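Marble (stone)
June 10, 2021
By Soon-im Na
Print | E-mail

Marble is a rock made mostly of calcite, or sometimes of dolomite. It is formed when limestone stays for a very long time under heat and pressure inside the earth. The word is used in two ways. For a geologist, marble is only the stone which has changed in this manner. For a builder or a seller of stone, marble is almost any stone with carbonate in it that can take a polish, and so some limestones are also sold under this name. This article mostly follows the geologist, but the sections about trade and imitation follow the builder, as it would be difficult to speak of them in another way.

Formation

Limestone is collected on the bottom of seas from shells, coral and fine mud. When it is buried deep, or when hot melted rock comes close to it, the small grains of calcite grow again into larger grains. These new grains lock together tightly. During this process the fossils and the layers of the old limestone usually disappear. For this reason one finds few shells in true marble, and a polished stone with clear shells in it is in most cases a limestone.

Pure calcite gives a white marble. The other colors come from what was mixed into the limestone before the change. Iron oxides give red, pink and yellow. Serpentine gives green. Gray and black come mainly from carbon, which remains from plants and animals, and from very small grains of other minerals.

Veins

The lines in marble are called veins. Many of them began as cracks. When the rock was pressed or bent, it broke in narrow places, and water which carried dissolved minerals went into the openings. The calcite that settled there was often cleaner than the rock on both sides, so in a gray marble the veins are commonly white. Other veins are the remains of thin beds of clay or sand in the first limestone. These are usually darker, and their edges are softer.

In the stone trade of Nanitz the masons make a difference between "river" veins, which run long in one direction, and "net" veins, which cross each other at all angles. The same block may show both, depending on the side from which it is cut. A cut across the bed of the stone gives long bands, and a cut along the bed gives clouds and broken lines.

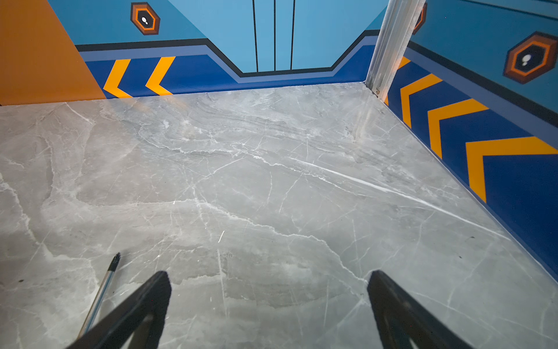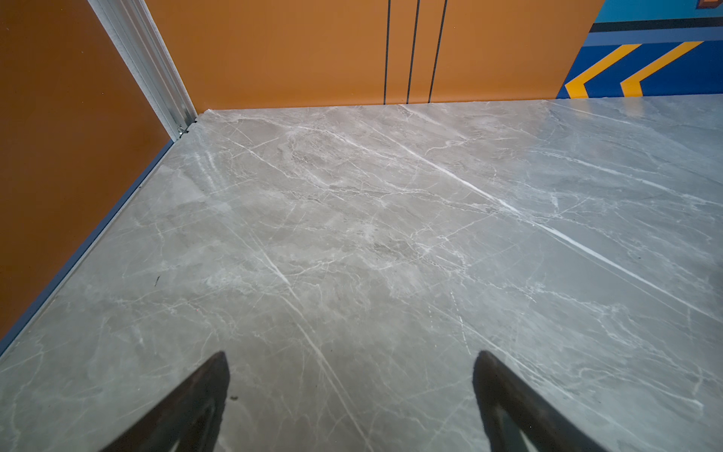 Gray marble pattern with white veins

Quarrying

Marble is taken out in large blocks, and explosives are avoided where possible, as they open hidden cracks. The usual tool today is a wire with diamond beads. Two holes are drilled so that they meet inside the rock, the wire is passed through them and joined into a loop, and a machine pulls it around while water cools the cut. When a block is free from the wall, it is laid down slowly on a bed of earth and broken stone.

The old quarry at Ollari is a good case of how the work has changed. It was opened as a hand quarry with 20 workers, who used iron wedges and hammers. Its books show that 561 blocks were sent out in the best year. The quarry has now only 4 workers during the winter season, which begins in November, and they do little cutting then but sort and mark the blocks that are already on the ground. The upper wall still shows the straight rows of wedge marks.

Not every block can be sold. A vein that is filled badly is a weak place, and the block may divide along it during sawing. An experienced quarryman hits the block with a hammer and listens. A clear ringing tone is a good sign, while a dull tone means there is a crack inside.

Cutting and finishing

At the mill the block is cut into slabs by a frame saw with many blades, or by a saw with several wires. Weak slabs receive a net of glass fiber on the back side and are filled with resin. The face is then ground with finer and finer abrasives. If the work stops before the shine appears, the finish is called honed. If it goes on to the end, it is called polished. A honed floor shows fewer scratches and gives better grip for the foot, but it takes up oil more easily.

When slabs are opened next to each other like the pages of a book, so that the veins make a mirror picture, this is named bookmatching. It wastes much stone and is therefore expensive. In the town of Tapia there is a bath hall where 43 pairs of slabs are set in this way along one wall. The mason numbered the slabs on the back, and two of the pairs were by mistake put in the wrong order, which can be noticed only if one walks along the wall slowly.

Imitation

The wish to have the look of marble without its cost is very old. Painters in many countries learned to make veins on wood or plaster with a feather and thin paint. Scagliola, a mixture of gypsum, glue and pigment, was used for columns and table tops, and a good piece is hard to tell from stone by eye. The hand is a better judge, as scagliola feels warmer.

At the present time the pattern is mostly printed. It is found on ceramic tile, vinyl sheet, paper and plastic film. The Zutine pattern book, which many small printers in the region used, gave four gray designs and advised to turn every second sheet, so that the repeat of the veins would be less easy to see. A repeated vein remains the most simple sign of a printed surface. In natural stone two slabs from neighboring cuts are alike, but they are never fully the same.

Care

Calcite is attacked by acid. Lemon juice, vinegar, wine and many bathroom cleaners leave dull spots, called etching, on a polished face. Such a spot is not a stain and cannot be washed away. It must be polished again. True stains come from oil, coffee, rust or ink which has gone into the pores, and these are often pulled out with a poultice, that is, a paste of white clay and a suitable cleaner, left under plastic for a day.

For daily washing, warm water and a neutral soap are enough. Sand is the main enemy of marble floors, as the grains of quartz are much harder than calcite. A mat at the door is cheaper than new polishing.

See also: Dolomite; Limestone; Scagliola; Terrazzo; Travertine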